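Plinden 线上展厅使用手册
第8章 新建展厅、挂展签、对外开放

写得急，先用着。2021年8月10日改过一遍，旧版里“展墙模板”那段作废，别照着做。

开始之前
要有策展人权限。只有编辑权限的，能改文字，不能发布。找 Csaba Balogh 开。
作品清单先整理好，一件一行：作者、作品名、年代、材料、出借方。缺一项也能导入，后面补起来很烦。
浏览器别开自动翻译，会把作者名翻掉。

新建展厅
1. 登录，左边菜单点“展厅”，右上角“新建”。
2. 填展览名。中文名和外文名分两栏，不要挤在一栏里用斜杠隔开，搜索只认第一段。
3. 选类型：建筑、平面、器物、综合。建筑类会多出“图纸”和“模型”两个分区，别的类型没有。选错了不能改，只能删掉重建。
4. 填开放日期和闭展日期。闭展日期可以空着，空着就是长期陈列。
5. 保存。这时候展厅是草稿，外面看不到。

注意：展厅网址在第一次保存时就定了，跟着外文名走。外文名拼错，网址就一直错。Metwally 那个回顾展就是这样，少了一个l，海报都印了。 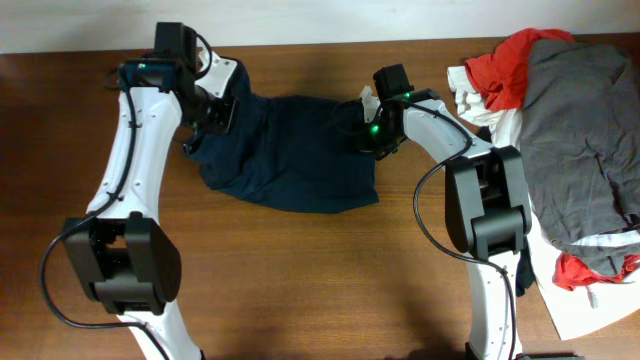 Magdolna Rácz 问，外文名没定下来能不能先存草稿，比如先填个 test，回头再改。不行，网址会一直带着 test。没定就先别保存，在文档里写好再贴过来。

导入作品
1. 进草稿展厅，点“作品”，再点“批量导入”。
2. 上传清单，表格格式，编码选 UTF-8。选别的，带重音的字母全变问号。
3. 对应栏目。系统会自己猜，“年代”和“入藏年份”经常猜反，手动看一眼。
4. 点“预检”。红色的是必填缺失，黄色的只是提醒，黄的可以先放着。
5. 确认导入。等进度条走完在离开页面，中途关掉会留下半份清单，还得一条条删。

排列顺序默认按作者姓氏。要按年代排，在“陈列”里改。想自己拖，选“手动”，但选了手动以后新加的作品一律排在最后。

写展签
1. 点开作品，选“展签”。
2. 第一行作者，第二行作品名和年代，第三行材料尺寸，第四行出借方。顺序是固定的，改不了。
3. 下面是说明文字。手机上默认只显示前2行，要紧的话放前面，别拿“本作品创作于”开头，浪费地方。
4. 联名作品，作者栏用顿号隔开。事务所和个人并列的，事务所写前面。
5. 语种标签别漏。漏了的话读屏软件会用中文读外文作品名，没人听得懂。
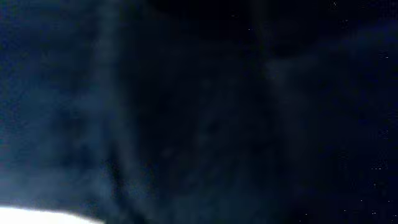 展签写完先存，别急着切到下一件。自动保存每隔一会才跑一次，切得太快会丢最后一句。改过的展签旁边有个小圆点，圆点没了才算存好。

版权那一栏单独说。出借方给的授权有三种：仅展厅内、可转发、可下载。不确定就选“仅展厅内”。选成“可下载”，访客页面立刻多一个下载按钮，收回来以后别人已经下走的就管不了了。Stusis 借来的图纸一律“仅展厅内”，合同上写明的，别动。

对外开放
1. 回到展厅首页，点“预览”，电脑和手机各看一遍。
2. 点“提交审核”。审核人默认是 Viktória Bíró，她不在就在下拉里换。
3. 审核通过会收到邮件。没收到先翻垃圾箱。
4. 点“发布”。可以定时，时间按展厅所在时区算，不是按你电脑的。定时建议11点，避开系统夜间维护。
5. 发布后把链接发给出借方，这步常忘。

警告：发布以后删作品，访客收藏夹里会留一个空框，点进去报错。要撤就用“隐藏”，别用“删除”。

警告：同一个账号不要开两个窗口改同一个展厅。后存的盖先存的，没有提示，也找不回来。

社交帐号同步
可开可不开。开了以后每发布一件作品，自动发一条贴子，带展签前两行。一次导入很多件的时候先关掉，不然关注的人会被刷屏，Cloltetgate 那次连发13条，掉了不少关注。关的位置：设置，连接，同步，拨到灰色。 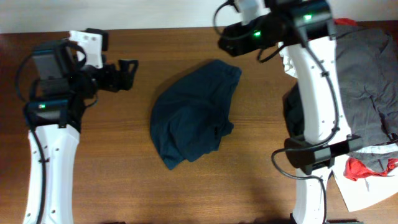
Ildikó Csonka 留言说，同步关掉之后再打开，中间那批作品会不会补发？她不想10月开幕那天突然全冒出来。不会补发，只管打开以后新发布的。想补的话到作品页里单独点“分享”，一件一件来。

闭展以后
展厅会自动转成“存档”，页面还在，首页不再推荐。展签锁住，要改先点“解锁”，改完记得锁回去。出借方要求撤图的，在存档里也能隐藏，步骤同前。
导出清单在“存档”右上角，只有表格，不含图片。图片要另外申请，走 Sebastián Daza。

权限和账号的事见第2章。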